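Chapter 9
Planning When the World Has Doors and Lids

Most of us learn to do laundry and heat up soup long before we could explain how. You walk up to a machine, your hand goes to the right spot, and your feet sort themselves out along the way. By the time we get to this chapter, you have written a planner that can move a gripper from one free point to another, and I hope you are a little proud of it. Now we are going to ask it to deal with appliances.

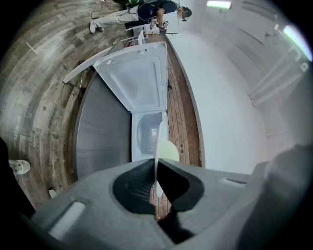
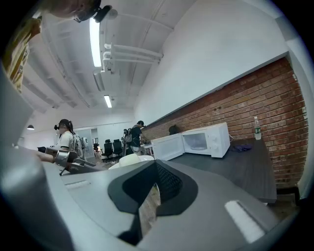

Views from a hand-held gripper: a top-loading appliance with its lid up, and a pair of microwaves, the nearer one with its door open.

Think for a moment about how those two openings differ. One machine is reached from above and the other from the front. A lid that lifts takes up the space over the tub, while a door that swings sideways takes up a good piece of the tabletop in front of its neighbors. To the planner of Chapter 8, each of these was simply an obstacle, fixed in place forever. To the planner you will build here, each one is a part that moves along an arc, and the arc belongs in the map just as much as the walls do.

9.1 What the planner needs to know

I like to begin with the questions before we touch any code, and I would ask you to be patient with me, as my own students usually are. Where is the hinge? How far does the part travel? Which side does the gripper have to be on when the travel is finished? A beginner's program will often pull a door open beautifully and leave the arm trapped behind it, with no path left to the inside. (Mine did this for most of a spring, and I have the plots to prove it.)

We will store the answers in a small record called a joint note. Each note holds a hinge line, a smallest and largest angle, and the angle we believe the part is at right now. That last number is the troublesome one. It comes from the perception code, and the perception code sees the room through a wide lens that bends straight edges and is often tilted well away from level. Before we can trust an angle, we have to undo the bend and the tilt, in that order. Section 9.3 takes this slowly, with plenty of worked steps.

9.2 The practice set

The exercises use the Drellell recordings, which come with the Kesarico toolkit you installed in Chapter 2. There are 1,144 short recordings in the set, and 83 of them have been labeled by hand with hinge lines. Jinlong Ren, who wrote the loader, recommends starting with the labeled ones, and I agree with him – it is much easier to find a mistake in your angle code when somebody has already drawn the right answer.

Open the first labeled recording and step through it until you reach a moment where the hinge is in plain view. Write down your own guess for the angle before you run anything. Keep that guess nearby, as we will come back to it when we plot the error.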